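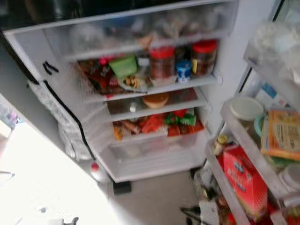
Short forms of two or three letters are the hardest entries for any glossary of informal writing, and they make up most of the disputed cases in the Cirkemell collection. A reader who meets LR in a message may take it as "living room", "left right", "last row" or "later", and each of these readings is attested in our material. The surrounding words often settle the question, but in messages between people who share a home the surrounding words are few. Writers lean on what both parties know of the rooms and their contents. The form RJ, for "red jar", was recorded in messages of this kind and was understood at once by those who used it. Its limits are easy to show. On the crowded shelf of the open refrigerator in Figure 4 stand two large jars, both with red screw-top lids and both filled with a dark reddish-brown substance, and RJ would serve equally well for either. A writer who wished to be exact would need a further mark, such as RJL for the left jar, and forms of this longer type do occur in the collection. They are much less stable than the shorter ones.

### 4.2 Household forms and public forms

We use *household form* for a short form whose full wording is known only within one home or one small group of friends. A *public form* is one that a stranger could be expected to read correctly, or could find in a general list. The line between them is not sharp. Several forms that began in one group were later met in others with the same meaning, and at least one public form had been given a private second meaning by the people who used it most.

The collection holds 2000 messages, all in English, gathered in May from adults who agreed to take part. Names, addresses and telephone numbers were removed before reading began. Two readers then marked every short form and wrote out the meaning they thought most likely. Neither reader saw the work of the other until the marking was complete. Where they disagreed, the writer of the message was asked what had been meant, and the answer was entered as given, even where it seemed unlikely.

This procedure produced 110 distinct short forms. Of these, 20 could not be settled by the readers alone and were referred back to the writers. In 10 of the referred cases the meaning given by the writer was one that neither reader had proposed. These ten are of particular interest, as they show how far a form may travel from any meaning that a published list would offer. GTB, for instance, was read as "go to bed" by both readers. The writer had meant "get the bins".

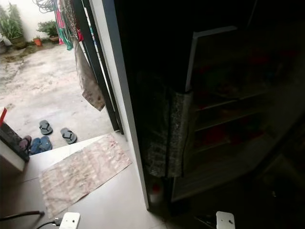

Forms such as GTB raise a practical question for those who compile glossaries. The Javus list, against which we checked the whole collection, admits a form once it has been submitted by several users and gives no weight to the setting in which it was seen. A form for a nightly goodbye and a form for a household chore may therefore stand side by side under one heading, with nothing to tell the reader which is the more common. The Verkbridge list takes the stricter course and prints a single meaning for each entry. It is quicker to use, but it gave the wrong answer for several of our referred cases and left the others out altogether.

A third course was tried in the Frandsen notes, where each entry carries a short label for the kind of talk in which it is found: home, work, play or school. We found these labels helpful and have adopted them with one change. "Home" has been divided into forms that name things, such as RJ, and forms that ask for something to be done, such as GTB. The two groups behave differently. Naming forms tend to fall out of use when the thing itself is used up or moved, while asking forms are repeated for as long as the chore remains.

Capital letters gave less help than expected. Many writers used capitals and small letters for the same form within a single exchange — sometimes within a single message — and no difference of meaning could be found. Full stops between letters were rare. All forms are therefore entered in capitals without stops, and the spelling found in the message is kept in a separate column of the record.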